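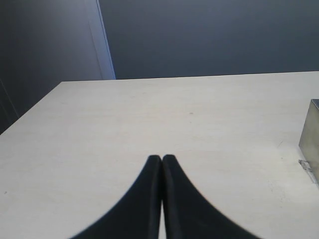 A tabletop at the Girnotell building in Laur.

Girnotell to Open Evening Study Hall in Laur

LAUR, 10/28/20. Girnotell will open a free evening study hall for adult learners on the first floor of its Laur building next month. Doors open at 4 p.m. on weekdays.
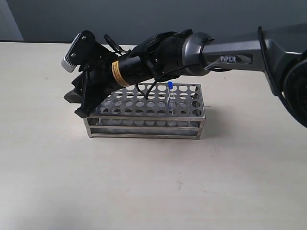
By Dilek Soylu, Girnotell Press Office

Over 900 residents answered a survey on study space in July. Most asked for later hours and a quiet room close to the bus line. Zokico is paying for the first year of heating and staff. 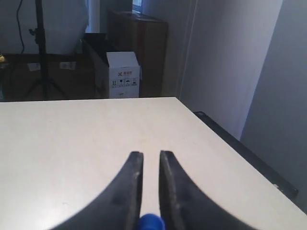
Registration is open now at the front desk, and learners may book a seat up to four days ahead. Seats are at large off-white tables with a smooth, flat top. Food is not allowed in the room.

"People need somewhere to work after their shift," said Takumi Furukawa, program manager.

Media contact: Sawsan Hourani, Girnotell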